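Setting books > Low fantasy > Boxed sets

Reading time: 5 min

Erketti: The Salt Calendar
Setting box for any rule system, second printing

Erketti is a country that lives from salt. The sea comes far inland twice in the year, stays on the flat ground for several weeks, and leaves slowly. What remains is white and can be sold. The people of Erketti have built their law, their marriages and their wars on this movement of the water, and the box you find on this page describes how it is done.

The Salt Calendar is the part of our setting that customers have asked for most often. The first Erketti book spoke of the calendar only in a short appendix, and it contained a mistake in the order of the months, which we have corrected. You do not need that book to use this one. Where a place or a custom was explained before, it is explained again in a few lines.

What is in the box

– The Almanac, a bound book with one entry for each day of the Erketti year
– The Reader's Companion, a softcover booklet with advice for the game leader
– A folding map of the coast from Ovville to the mouth of the Badis, printed on both sides (low water and high water)
– A sheet of tide tokens in thick card, to be pressed out
– A cloth bag for the tokens

The Almanac

The Erketti year has 359 days. Every day has a name, a duty and a small piece of history, and most of them have also a prohibition. On the Day of the Borrowed Ladder you may enter the house of a neighbour through the roof but not by the door. On Third Silence the salt judges hear no cases, and a person who is arrested on that day must be fed by the one who arrested him. Some entries are only three lines long, others take a full page, and the great flood days have two pages with a plan of the procession.

The present year in the book is 935, counted from the closing of the first dyke. All older events are dated in the same way, so you will not have to convert between different eras. The only exception is the river people of the Badis. They count from each flood and therefore disagree with everybody, and their dates are given in the margin.

We suggest to open the Almanac at the beginning of a game session, find the day, and read the entry aloud. It takes less than one minute. Many groups will find that the prohibition of the day already gives them the first problem of the evening.

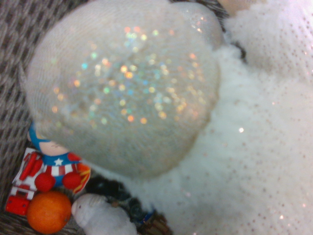

Glitter on pale fabric, white fluff beside it.

Ovville and the coast

Ovville is the largest town and the place where most groups begin. It stands on two low hills with a causeway between them, and when the water is high the causeway cannot be used. The western hill belongs to the salt families. The eastern hill belongs, on paper, to the crown, but the crown has not sent a governor for three generations and the office is performed by a court of bell ringers. They have the only reliable knowledge of the tides and they sell it.

The map shows the town at a scale that is good for walking and chasing. The wards are marked with names but the single houses are left open, so you can place your own inns, workshops and enemies. On the reverse side the same town is drawn at high water, with the ferry routes and the steps that are still dry.

Further along the coast is the Salazar Bank, a long ridge of sand and old salt where no family has a right to live. People live there. The Almanac gives their feast days as well, written in a different style, because in the story these pages were copied from the wall of a chapel. The Salazar entries contradict the Ovville entries in several places. This is intended, and the Companion explains which quarrels come from it.

The Companion

The booklet has 30 situations which are ready to play. Each of them is connected with a day or with a state of the water, and each is written on a single page: who wants something, what the calendar forbids, what happens if the players do nothing. There are no numbers for fighting. We write for groups who use many different rules, and in our experience it is easier to add your own values than to remove ours.

You will also find a chapter about salt law, with the oath, the punishments and the price of a witness. A shorter chapter describes the speech of the Badis people, with a list of words and how to pronounce them. The stress is always on the second syllable, except in insults.

The tide tokens

The tokens are for groups who like that the sea is not fully predictable. Put them all in the bag, draw one at each sunset in the story, and lay it beside the map. The water rises, falls or waits. When the blank token is drawn, the bell ringers have made an error and the whole town is surprised. Please shake the bag well, since the card pieces like to stay together when they are new.

Before you buy

The text is in English only. A translation of the Almanac is planned, but we cannot yet promise a month for it. The book deals with drowning, debt slavery and the loss of children at sea, in a calm way and without pictures of violence. We recommend it for adults and older teenagers.

The box is heavier than it looks – please check the delivery table for your country before you order. Corners that are damaged in the post will be replaced if you write to us within 30 days and send a photograph of the packaging. Opened boxes can be returned when the token sheet has not been pressed out.

If you have the first printing, the corrected month order is free to download from the Erketti support page. It is one sheet, to be folded and placed inside the front cover. The second printing has the same maps and situations as the first. Only the month order, the Badis word list and the binding of the Almanac are changed, and the book now stays open on the table.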